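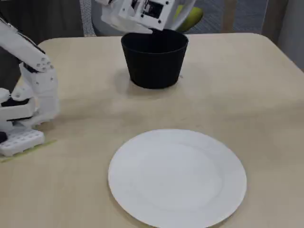 Plato blanco y recipiente negro sobre la mesa clara.

Boletín de Prutmont, 20 de mayo de 2025

El plato y el recipiente: elogio de la mesa con pocas cosas

¡Qué ganas teníamos de dedicarle un rato a esto! Llevamos meses hablando en el boletín de estanterías, de cajones y de cómo etiquetar cajas, y nos faltaba lo que más usamos todos en la sala de la calle Ibarra, que es el tablero. Uno de color claro, con las esquinas redondeadas y la veta suave, de esos que agradeces cuando pasas por el lado con prisa y no te llevas un golpe en la cadera. Encima, un plato blanco y un recipiente negro. Con eso se puede recoger muchísimo más de lo que parece.

Empecemos por el plato, que es nuestra debilidad. Todos tenemos en casa alguno que se ha quedado sin hermanos, el último de una vajilla que fue cayendo con los años, y que acaba al fondo del armario porque da pena tirarlo. ¡Sacadlo! Un plato redondo de borde ancho es una bandeja estupenda para las cosas pequeñas que andan sueltas por la mesa: botones, fichas, dados, las piezas de un juego a medio guardar, las gomas del pelo, esas llaves que ya no sabemos qué abren. El centro un poco hundido las mantiene juntas y el borde os deja cogerlo con las dos manos y llevároslo entero a otro sitio cuando hay que poner la mesa. Y se lava en un momento.

El blanco también ayuda. Cualquier cosa con color salta a la vista enseguida, y si cae una miga o un hilo lo ves y lo quitas. Eso sí, con las piezas blanquecinas o transparentes pasa justo lo contrario, que se pierden un poco sobre el fondo (a quien le toque guardarlas le recomendamos acercar la lámpara y pasar la mano antes de darlo por vacío, que ya nos conocemos).

Ahora, el recipiente. Nos gusta alto, negro, más ancho por la boca que por la base, con esa forma que vale igual para una maceta que para un cubo pequeño. La boca abierta es lo importante. Un bote con tapa es muy bonito, pero en la práctica la tapa se queda al lado y las cosas también. Si basta con soltar la pieza desde arriba, la pieza acaba dentro. Lo hemos probado con peques, con gente mayor y con nosotros mismos a última hora de la tarde, que es la prueba de verdad, y funciona de maravilla.

¿Y dónde se pone? Nosotros lo dejamos hacia el fondo del tablero, con el plato delante, más cerca de quien está sentado. Así lo que se está usando queda a mano y lo que ya está recogido no estorba al codo. Hay quien lo prefiere a un lado, y en mesas estrechas seguramente tenga razón. En un tablero de 60 centímetros de fondo todavía cabe bien un plato grande delante; con menos, mejor uno de postre y tan contentos.

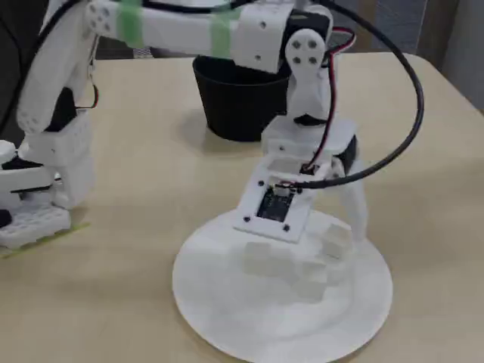
Tres cubos translúcidos en el plato, con el recipiente negro detrás.

Los cubos merecen párrafo propio, ¡porque nos encantan! Son una pieza agradecidísima para practicar esto de recoger: tienen caras planas, no salen rodando y se apilan si te aburres. Los translúcidos tienen además algo hipnótico cuando les da la luz de la ventana. Con tres en un plato ya se puede montar un juego de mesa de lo más sencillo, que os contamos por si queréis probarlo en casa este fin de semana lluvioso o el próximo.

Se colocan los cubos en el plato, separados, y se van pasando al recipiente de uno en uno. La primera ronda, con la mano de siempre. La segunda, con la otra (y aquí empiezan las risas). La tercera, con unas pinzas de cocina, que es donde se ve quién tiene pulso y quién presumía. Después se vuelcan otra vez en el plato, con cuidado, y le toca al siguiente. En nuestra última tarde de juegos nos juntamos 27 personas en la sala y hubo que hacer turnos, de tanto que enganchó una cosa tan simple.

Para los más pequeños conviene usar piezas grandes, de las que no se puedan llevar a la boca, y cambiar la loza por un plato irrompible. Para los mayores que quieran complicarlo, prohibido tocar el borde del recipiente. Parece fácil hasta que lo intentas.

Si os apetece algo más tranquilo, la misma pareja de plato y recipiente sirve para clasificar. En casa de una de las que hacemos este boletín había una bolsa con 200 botones heredados, todos revueltos, y la cosa se resolvió en dos sobremesas: puñado al plato, los buenos se apartan, los descabalados van al recipiente. ¡Dos sobremesas! Llevaban en la bolsa desde la mudanza a Brarkberg, y ahora hay una chaqueta que por fin cierra.

Algunas cosillas que hemos ido aprendiendo por el camino. El recipiente se vacía cuando llega a la mitad, no cuando rebosa. Si el fondo es muy ligero, un fieltro por debajo evita que baile. El plato no se apila con los de comer mientras tenga este oficio, que luego hay sustos en la sopa. Y un tablero claro se repasa con un paño apenas húmedo, siempre en el sentido de la veta.

En julio volveremos a sacar las mesas por la tarde y habrá un rincón para jugar a esto, con platos para todo el mundo. Si tenéis alguno desparejado y con ganas de segunda vida, traedlo. Los recipientes, cuanto más anchos de boca, mejor, y del color que queráis, aunque aquí ya sabéis que tiramos al negro.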